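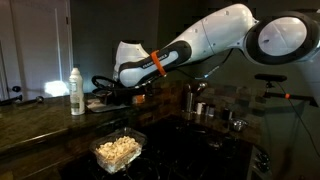 Gripper notes from the kitchen

Hi everybody! I promised Yurii Yurchenko I'd write up the finger comparison before he leaves for Utico in July, so this is my half of it, and he can argue with me in the next issue.

We've been trying two sets of fingertips on the Franka. One is the plain hard pair we've had since forever, and the other is the soft ribbed pair that Zyanya Camacho ordered from Flasten (they smell like a new shower curtain, be warned). Same arm, same hand, same controller settings, 50 tries per set on each object. I did the squeeze bottle, the cup and the pan handle, and Yurii did everything that can spill.

The bottle was the big surprise for me. I figured the soft tips would win easily, but a squeeze bottle gives a little when you grab it, and with two squishy things pressing on each other the bottle slowly leans over as you lift. The hard pair got 90 percent and the soft pair got 70. Turning the grip force down helped some, though then it started slipping out the bottom - so I put it back where it was and moved on.

Pan handles went the other way. The hard tips only touch along one thin line, and the pan swings around it like a gate. With the soft ones it stays pretty level, even if you grab a bit too far from the middle! I'd use them for anything with a handle from now on.

The camera question is still open. A side view on a stand is great for seeing whether the fingers have closed, but the hand blocks it on the far side of the counter, and shiny stuff like metal bowls and the cooktop gives our depth readings fits. Zyanya wants to try the Plaron camera on the wrist. I'm for it as long as somebody else routes the cable.

All 1,412 logs are in the Villalobos folder, including the ones where I hit stop too early (sorry). If you want to borrow the soft fingers, ask me first, and please put the little screws back in the bag with them.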